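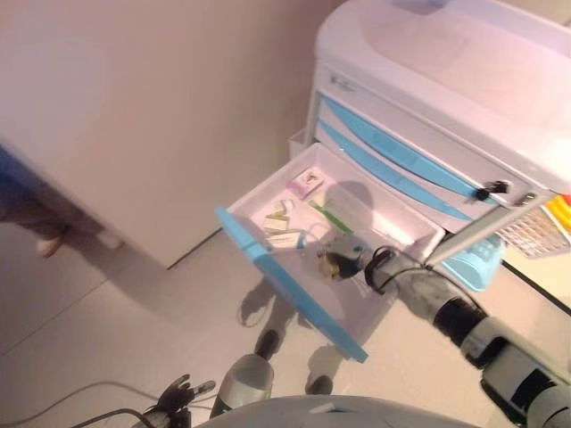

Drawer work at the supply cart. Key in the lock, see question 3.

Robot Room Rules: Frequently Asked Questions
Celtlow Skills Lab, Kutavbridge site
Maintained by Wulan Majimbun. Complaints to Dinesh Sivakumar, who enjoys them.

1. Do I really have to read this?
Yes. The door code is handed out after you sign the sheet, and the sheet says you read it. Lalit Pathak will ask you something from question 6.

2. Who is in charge while the robot is moving?
The operator. One person, named on the whiteboard before the arms are powered. If you want to know who the operator is and the whiteboard is blank, the robot shouldn't be moving, and you may say so loudly.

3. Can we lock the cart?
Between sessions, yes. During a session it stays unlocked with the key in it. We once spent most of a March afternoon looking for that key, and it was in Fikri Lumbantobing's jacket, in Fikri's car, on the highway.

4. What may go in the drawers?
Training stock only: small boxes, packets, little bottles. No real medicine, no sharps, no lunch. Scatter the items a bit before a run. A drawer laid out like a jewelry counter makes every grasp look brilliant and teaches us very little.

5. How close can I stand?
Two meters from the base unless you are the operator or the spotter. The spotter can come nearer but stays out of the arm's reach and keeps a hand on the stop button. "I was only leaning" has been tried.

6. What do I check on the hands before a session?
Power off first. Then look at each fingertip for splits or a loose fit, look into the open joints for grit and packet scraps, and see that the fabric cover on the back of the hand sits clear of the moving parts. Do this over a clean, pale surface, where a dropped screw has no place to hide. Write the result in the log. "Fine" is not a result. "No splits, joints clear, cover clear" is a result.

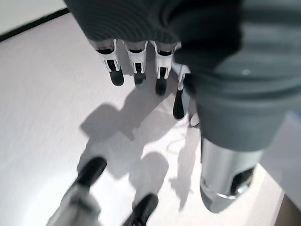
Fingers and knitted hand cover over the white table.

7. Something fell on the floor. Can I grab it?
Call "stop," wait until the operator answers "stopped," then grab it. Silence is not an answer. Neither is a nod from someone who may have been nodding at his phone.

8. What about cables?
Walk around them. If one has strayed into the walkway, tell the operator and move it once the arms are stopped. Please don't nudge it aside with your foot mid-run - we can all see you doing it.

9. The robot dropped an item. Is that an incident?
No, that is Tuesday. Log it as a drop. An incident is contact with a person, damage to the cart, or anything that made you jump. Incidents go on Form 889, which is two pages long and mostly boxes.

10. Who do I call after hours?
Wahyudi Lumbantobing, extension 967. He is Fikri's brother and does not have the key either.

11. Can visitors try it?
They can watch from behind the line. Operating needs the half-day course and a supervised session, and this includes visitors who are "pretty good with drones."

Last revised Wednesday, January 27, 2021. Question 8 was reworded after discussion.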